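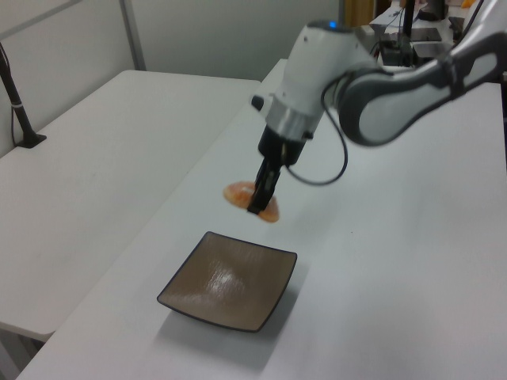

How many demonstrations do I need before I train a policy for one pick and place task?

Adesuwa Igwe
I want to teach our arm one task only, to move soft food pieces into a dish. I have 80 good episodes now and each one takes me a lot of time. Is it enough to start, or must I first collect more?

Dunne
Start with the 80. Train a first policy, let it run 12 times from different starting positions and write down where it fails. Then record new episodes for exactly these places. In our project we stopped at 490, but I think that half of them were too similar and did not help much. Please also keep the episodes where the piece slips and you pick it again, they are useful for the policy. Only mark them, so you can filter later.

Fimside
more is better, I always do as many as I can

Evley
I agree with Dunne. One small thing to add: if two people are recording, agree first on how to grasp. We had 6 different ways for the same piece and the policy became very undecided. Since November we write the grasp in the notes of each episode.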